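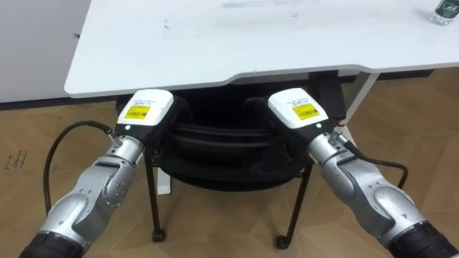

**Ticket 543 – Kundovley booking calendar showing the wrong hours**

Hello again, and thanks so much for your patience with us at the Wilturlow office! I've had another good go at this over my morning cuppa.

- Cleared the cache, logged out and back in. No change.
- Switched the time zone from Hedegaard to Wilturlow. Bookings moved an hour, but the Sunday ones stayed put.
- Exported all 200 rows. The times in the file are right, so I'd say it's only the display.

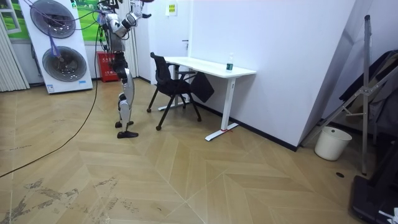
*Wilturlow office, desk side of the room.*

I've left the colour labels alone for now – they're a separate grumble. Could you please keep this open until June?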